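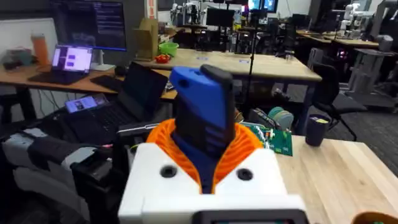
Control Software Weekly
Thursday, 10:00
Present: N. Figueroa (chair), O. Henríquez (minutes), Zelstead integration team
Apologies: Mansilla group

1. Minutes of last meeting
Accepted with one correction. The timeout on the planner service is set in the launch file, not in the driver.

2. Gripper controller
OH reported on the change from pure position control to position control with a current limit. The limit is now read from the task description at the start of each grasp. The old global value stays as a fallback and is logged as a warning when used.

The contact flag still chatters when the fingers close slowly. OH tried a debounce of 11 control cycles, which removes most of the false edges but delays the hand-over to the lift phase. NF asked for the delay to be measured on the right arm before the change is merged. The left arm keeps the current release until then.

Action OH: log contact flag and motor current at full rate, right arm only, and post the plots to the ticket.

3. Wrist camera calibration
The hand-eye transform is stored in two places, the Rurnarwood configuration package and the perception node's own parameter file. The two copies differ in rotation. The perception node used its own copy for all runs since the last arm service.

Agreed that the configuration package is the only source. The perception node will refuse to start if it finds a local copy. NF does not want a silent override.

Action NF: remove the local file and add the start-up check.
Action OH: rerun calibration for both wrists after the merge.

4. Planner
Zikmont 4 interface: the trajectory message now carries a time stamp per waypoint. The planner fills it correctly. The bridge node drops it and substitutes receive time, so the arm lags on long moves. A patch is in review.

Collision checking against the worktable uses a box model with a 14 mm margin. Low approaches are rejected for flat objects. Options discussed:
- smaller margin everywhere
- smaller margin in the final approach segment only
- allow contact between fingertips and table, checked by current
The second option was chosen for now. The third depends on item 2 and will come back when the contact flag is stable.

5. Logging and replay
Replay of recorded runs stops after 4000 messages on the image topic. Cause found in the reader, which keeps a fixed-size index and does not extend it. Short runs are unaffected. The fix is small but changes the index format, and old recordings will need conversion.

There are 115 recordings in the old format. Zelstead will write the conversion script. Originals are to be kept read-only until replay has been compared on both versions.

Action Zelstead: conversion script, with checksum of each output file.

6. Build and release
Nightly build failed twice on the same perception test. The test depends on wall-clock time and will be moved to simulated time. No release until it passes.

Release branch to be cut in May. Features not merged by then move to the next one.

7. Other business
Mansilla asked by email whether the task description format is frozen. Answer: field names yes, units no. Current limit is in amps at present and may change to a fraction of rated current. OH to reply.

Next meeting: same time next week.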